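How to Write a Book Review for Your Blog (When You Loved the Book and Don't Know What to Say)

I have been writing up the novels I read for a good long while now, mostly fantasy and spooky historical stories for teens, and the question I get asked more than any other is how to get started. People finish a book, they're bursting with it, they open a blank post... and then they type "I really liked this" and go make a sandwich. I've eaten a lot of those sandwiches myself! So I thought I'd put down the way I do it, step by step, and you can borrow whatever suits you.

What you'll need

The book, a pencil, a few sticky flags and something to write on. I use the backs of old envelopes. If you read on an e-reader, the highlight button does the same job, though I never remember to go back and look at mine.

Step 1: Flag as you read, but only a little

Put a flag on a page when something makes you feel something. A line that made you laugh, a chapter where you got bored and checked how many pages were left, the moment you guessed the villain. Please do flag the boring bits too, as they're the first thing you'll forget once the ending has swept you off your feet. I try to stop at one flag every 30 pages or so, otherwise the book looks like a porcupine and I can't find anything.

Step 2: Wait a night

I know, I know. You want to write it now, while your heart is still pounding. Scribble a few words on your envelope if you must, and then go to bed. In the morning, ask yourself what you still remember without opening the book. Whatever comes to mind first is very likely the heart of your review.

Step 3: Write the summary first and keep it short

Two or three sentences will do. Say who the story is about, what they want, and what stands in the way, and then stop before the first big surprise. Let me show you with a made-up plot. Say we have a novel called The Lamps of Zekton, about a girl who is apprenticed to a lamplighter in a city where the sun hasn't come up in her lifetime. My summary might go like this:

"Fourteen-year-old Juvell has never seen daylight. When the lamps of Zekton begin going out one street at a time, she is sent down under the city to find the oil that feeds them, and she finds somebody already living there."

You see how I left it hanging? I haven't told you who is down there, and I won't. A reader who wants to know will have to pick up the book, and I count that as a good day's work.

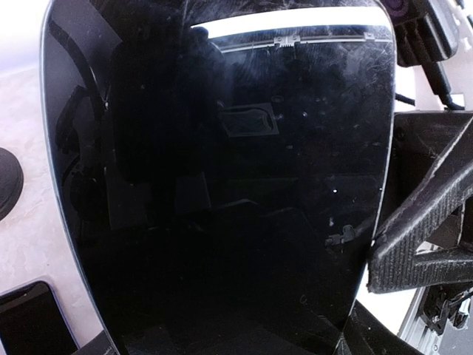 Step 4: Say what worked, and point to it

Now get out your flags. Choose 2 things you loved and give each of them a paragraph of its own. "The characters were great" doesn't help anyone much, so tell us about a particular scene. Did the two sisters argue the way real sisters argue? Could you smell the fish market? A short quotation is lovely here if you have one, a sentence at most, with the page number kept in your notes in case someone asks.

Step 5: Say what didn't, kindly

This is the part new reviewers fret over. You don't have to be mean, and you don't have to pretend either. I like to say what bothered me and then who might not be bothered by it. "The middle section is slow, and I skimmed some of the sailing, but if you enjoy ships you'll be in heaven" is a perfectly fair thing to say. I once got through an entire trilogy grumbling about the maps, and a reader wrote to tell me the maps were her favorite part - so there you go.

Step 6: Hide your spoilers

If you simply must talk about the ending, put a clear warning on its own line and leave some space under it. Please don't put the spoiler in the title of your post. I had a twist ruined that way one September and I am still sore about it.

Step 7: Tell us who it's for

Finish with a line or two about the reader you'd hand it to. Mention the age you think it suits, and anything a parent might like to know ahead of time, such as blood or a death in the family. Stars are optional. I gave them up because everything I read seemed to get four.

How long should it be?

My own reviews run to 300 words on a quiet week and three times that when I've fallen in love. If yours is shorter, that's fine. Read it once out loud before you post it, fix whatever you tripped over, check that you've spelled the author's name correctly (do this twice!), and press the button.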